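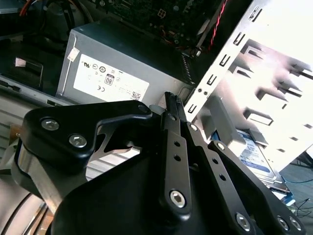
The power supply of an open desktop, its label facing out and a little dust on top.

There is a particular hush that falls over a household when somebody takes the side off the computer. Mine fell on a Monday evening, when the family desktop, a Nencombe of respectable age, began switching itself off during anything more strenuous than solitaire.

Pentti Rissanen has run the repair evening at Gelitz for longer than he cares to admit, and his first advice is to buy nothing. "People arrive with a new graphics card in a bag," he told me, with the sorrow of a vet. "Usually they need a small brush."

The power supply is the grey box everyone ignores. You choose it last, with whatever money is left, and then it sits in the case for a decade eating fluff. You may clean around it and you may replace it. You may not open it, a point on which Pentti becomes quite loud.

Leena Seppälä, who shares his bench, prefers to talk about cables. She once spent a whole evening tidying 300 euros' worth of computer - and says the owner shut the lid without looking.

I took mine home with a fresh supply fitted and four screws left over. They live in a saucer by the kettle.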